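Pekley Allotment Association
Minutes of the general meeting, January 30, 2022
Village hall, back room, start 7 pm

Present: as per signing sheet. Chair Aurelia Mihăilă. Notes Rok Ristić (standing in, bear with me).
Apologies: Orlandini family, both Midel Road plots.

1. Last minutes
Read, agreed. One correction: the broken gate is the lower gate, not the top gate. Signed.

2. Matters arising
Lower gate. Hinge welded, still drops when it's been raining. Lift as you shut it. Padlock code changes at the end of the month, new code by text, please don't write it on the noticeboard again.
Skip. Came, filled, went. Someone put a mattress in it and we got charged extra. Not to be repeated.

3. Water
Long one. Trough by the lower plots leaking at the ballcock since September. Quote from Brovik for new pipe from the standpipe down to the bottom hedge: 2,000 all in, trench included. Second quote promised, not arrived. AM felt we shouldn't decide on one quote. Others said we've been saying that all winter.
Discussion of doing the trench ourselves. Offers of spades plenty, offers of actual dates fewer. Depth would have to be below frost and nobody sure where the old electric cable runs. Agreed: chase second quote, find the cable plan, decide next meeting.
In the meantime trough to be turned off at the stopcock when leaving. Stopcock is under the blue lid, quarter turn.
Water butts: any plot with a shed should have guttering and a butt by summer. Not a rule yet, may become one.

4. Rents
Going up or not. Balance is healthy enough this year but the pipe will eat it. Proposal to hold rents and find the pipe money elsewhere, carried. 11 for, the rest against or didn't put a hand up.
Late payers: two outstanding, both have been spoken to. One has moved away and wants to give up the plot, will go to top of waiting list in the spring.

5. Shared shed
Roof felt has gone at the back corner. Strimmer ok, needs line. Rotavator won't start, probably old fuel. PLEASE drain it after use. Barrow with the flat tyre to be mended or scrapped, RR to look at it.
Key has been left in the door twice. AM not happy.

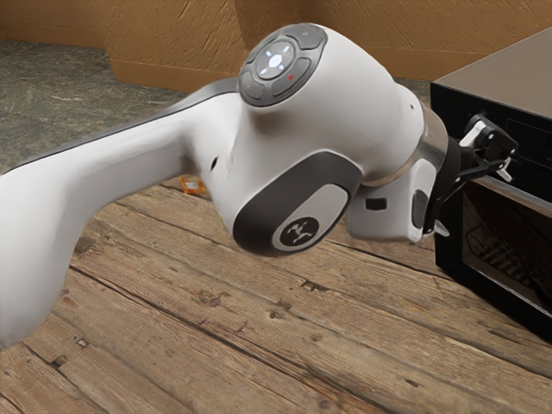
Picture: supplied, computer render. Used with thanks.

6. Seed and compost order
Forms round the room, more on the hook inside the shed door. Back to RR before the next meeting, with money, no money no seeds. Seed potatoes: earlies and maincrop this time, no second earlies as we had sacks left over last year and they went to mush. Onion sets by the half kilo.
Compost by the pallet again if enough want it. Last years was full of twigs, different supplier to be tried. Peat free only, vote not needed, agreed by all.
Manure from the stables: free if we fetch it. Needs a trailer. Ask about weedkiller in the hay first, the beans on the top plots came up all curled last time and we think it was that.

7. Bonfires
Complaint from the bungalows, washing smelt of smoke. Fair enough. Bonfires after dusk only, dry stuff only, no plastic, no painted wood. Check for hedgehogs. Suggestion of banning them altogether, not seconded.

8. Hedge and paths
Hedge along the lane to be cut before the birds start nesting, so soon. Contractor wants 300, or we do it over two mornings. Agreed two mornings. Bring loppers, gloves. Tea provided.
Paths between plots: each holder keeps the path to the left of their plot as you face the hedge. This was argued about for some time. It is the left.

9. Open day
Liked last time, wants doing again, September probably. Cake stall, produce table, giant veg. Marrow class to be weighed this time not guessed. Someone needed for parking, the verge got churned up and the parish council wrote to us. Posters later.

10. AOB
Carpet used as weed cover: stop, it rots and then its in the soil for ever. Cardbord is fine.
Pigeons. Everybody has them. Net your brassicas.
Slug nematodes, group order possible, add your name to the seed form.
Dogs on leads.
Found, one trowel with green handle, one reading glasses, both in the shed on the windowsill.

Actions
AM: second water quote, cable plan, letter to parish council about verge.
RR: barrow, seed forms, strimmer line.
Everyone: stopcock.

Next meeting same room, date by text once the hall confirms. Closed when the hall wanted locking up.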